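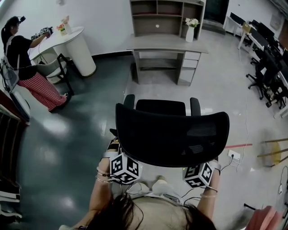 Ikard Opens Gillatura Equipment Plan to Small Robotics Teams

Orders for the spring round close at the end of March

GRUMIMCOMBE – Ikard, which supplies equipment and site planning for robot training work, is opening its Gillatura equipment plan to companies, colleges and independent labs that want to record hand demonstrations but have not yet set a budget for it. Until now the plan was offered only to customers that already had a robot arm on order from the company.

Gillatura covers the equipment a person wears or holds while showing a robot how a job is done. Customers may buy it outright, lease it, or lease it with the right to buy at the end of the term. The price sheet, the planning worksheet and the lease terms are all available now on request, and a customer does not have to speak to a salesperson to get them.

Leases are handled by Troncoso, an equipment finance firm that has worked with Ikard on shop floor machinery. Troncoso will send the invoices and hold title to leased items. Ikard will deliver the equipment, set it up, train the first operators and do the repairs.

What is in the plan

A Gillatura order is made up of stations. One station is the equipment for one operator: a headset, a backpack with its harness, a choice of hand-held grippers or wrist-worn marker cubes, the cables that go with them, and a charger. Customers who plan to record both kinds of demonstration can order a station with both, and many of the questions Ikard received during its first round were about whether that is worth the money.

The company's advice is to choose one at the start. Grippers suit work that a two-finger robot hand will do later, such as moving parts between trays or clearing a table. Wrist markers leave the fingers free and suit jobs where a person needs the whole hand, such as pushing a chair, folding cloth or opening a cabinet. A team that cannot say which of these it will be recording in its first month should lease, and Ikard has written the shortest lease term with that kind of customer in mind.

Stations are ordered singly. The smallest order Ikard will accept is one station, and the company recommends 3 for a group that expects to record every working day. With 3, two operators can work while the other set is charging or being cleaned. Groups that record only now and then will do fine with fewer.

Costs that are often left out

The planning worksheet was put together from the first round of orders. In that round, most customers had a fair idea of what the equipment would cost and a poor idea of everything else. The worksheet has a line for each of the following.

Operator time. In most budgets Ikard has reviewed, wages pass the cost of the equipment well before the first year is out. The worksheet asks for recording hours and for setup hours separately. Putting on a backpack and headset, checking the cables and running a calibration all take time at the start of a session, and again after every long break.

Spare parts. Cables are the item replaced most often, followed by finger pads and straps. The plan includes a starter box of all of these. After that they are ordered from the price sheet, and a customer should set aside $400 per station for the first year.

Storage. Recordings from head and gripper views fill drives quickly. Ikard does not sell storage and will not quote for it, but the worksheet gives a method for working out how much a team will need from its planned hours. Customers should also budget for a second copy kept somewhere else.

Furniture and props. A room used for demonstrations needs things to demonstrate on. Tables, chairs, drawers, shelves and vases are cheap next to the electronics, but they have to be bought, moved and sometimes replaced, and a team will want to change them from time to time so that its recordings do not all show the same layout. Secondhand office and household pieces are fine. Several customers have used their own offices after checking with the people who work there.

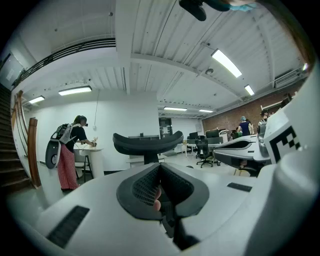
Power and networking. Each station needs a place to charge near the recording area. Extension cords across a walkway should be treated as a temporary fix. If new outlets are needed, the quote from the electrician should go into the same budget request as the equipment, as the two are hard to get approved separately and a late outlet can hold up a whole delivery.

Space and lighting

Ikard does not set a minimum room size. A single operator working at one table can record in an ordinary office. Customers who want several people moving between workspaces at the same time should look for an open area, and the sample floor plan in the worksheet is drawn for 2,000 square feet with desks on one side and household furniture on the other. It can be cut down.

Even lighting matters more than floor area. Marker patterns have to be seen by the cameras to be of any use, and deep shadow or strong glare makes that harder. Shiny floors are usually not a problem, but a site visit will flag any spot where reflections from ceiling lights may cause trouble. Windows facing direct sun should have blinds.

Teams sharing a room with other staff should agree on hours ahead of time. People in the background of a recording may be visible in it, and each customer is responsible for getting permission from anyone who could appear. A plain consent form comes with the worksheet. Customers should have it read by their own lawyer before using it.

Prices and deposits

An order is confirmed with a deposit of $500 per station, whether the station is bought or leased. The deposit comes off the final invoice for a purchase and off the first payments for a lease. It is returned in full if the customer cancels before the equipment ships. After shipping, the normal return terms apply and the deposit is kept against the cost of freight and inspection.

Lease payments include repairs for ordinary wear. They do not include loss, water damage or changes the customer makes to the equipment. A customer that wants to fit its own gripper fingers may do so, but should tell Ikard first so that the original parts can be noted on the lease and returned with the rest at the end.

Purchased stations carry a one-year warranty on the electronics. Straps, pads and other soft parts are not covered. Software updates are included for as long as Ikard supports the model, under both kinds of order, and recordings can be exported without a paid license.

Colleges and public labs may pay by purchase order. They should allow extra time for Troncoso to set up the account, particularly where the school's fiscal year ends in early summer. A formal quote will hold its price until the end of the quarter in which it was issued.

Planning an order in stages

Customers new to this work are encouraged to split the budget into two requests. The first should cover one station, the room, and enough operator time to record a small set of tasks and look closely at the results. The second should cover the remaining stations and should be written after that review. Ikard will apply the same unit price to both parts if the second order is placed within the same year – the customer only has to mention the first order number.

For teams that want a figure for the first request, the worksheet uses a pilot of more than 400 recorded hours as its large case and lets the user enter any smaller number. The company does not suggest that every pilot should be that long. A team recording one simple task at one table may learn what it needs to know in a much shorter time, and it should budget for that and keep the rest back.

The worksheet also has a page for existing equipment. Customers that already own headsets or computers can list the models there, and Ikard will say which of them can be used. Backpacks from the previous version of the plan will work with the current grippers but need a new cable, listed on the price sheet under adapters.

Site visits and delivery

Site visits are free within driving distance of Grumimcombe. Elsewhere the customer can send a floor plan and photos of the room, and the planning desk will return written notes. Travel is charged at cost for customers who want a visit in person.

Equipment ordered by the end of March will be delivered in the order that deposits are received. Setup and operator training take place on the same visit, so the operators who will be doing the recording should be available for the whole day. Orders that come in later will be moved to the next round at the prices then in effect.

To request the price sheet, worksheet and lease terms, contact the Ikard planning desk in Grumimcombe and ask for the Gillatura packet. Questions on credit applications and lease accounts go to Troncoso directly. The desk is open from 9 a.m. to 4 p.m. on working days.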